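Skundbridge Technical Institute
Equipment Planning for Automation, Handout 4: Budgeting a Two-Arm Bench Cell

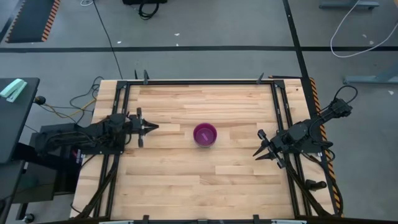

A purchase request for a bench cell is often written around the price of the arms. Students are asked to budget the whole cell, including the table, the frame, the cabling and the floor space it will occupy for its working life.

1. Divide the request into lines
Arms and grippers, as a matched pair
Work surface and aluminum extrusion frame
Brackets, clamps and mounting hardware
Power supplies, cables and cable routing
Floor mats, hazard striping and floor tape
Spare servo motors and gripper fingers
Test objects, such as plastic cups

The last line is small, but it must appear. Objects used in trials are consumables and are charged to the operating budget.

2. Allow for floor space
Measure the table, then add clearance on every side from which a person will reach in. Cables that cross a walkway must be shown on the floor plan submitted with the request.

3. Worked figures
The Zarnach quotation for frame hardware is $809 per cell. Fairweather quotes $126 for a cable set and $105 for a set of gripper fingers. One of each comes to $1,040 before shipping. Lead time on the fingers is 14 working days, so a second set should be included in the first order.

4. Before the next session
Read the Deltodmont procurement case, sections 2 and 3. Prepare a one-page budget for a single cell, with purchase costs and yearly costs in separate columns. State which items may be reused if the arms are replaced.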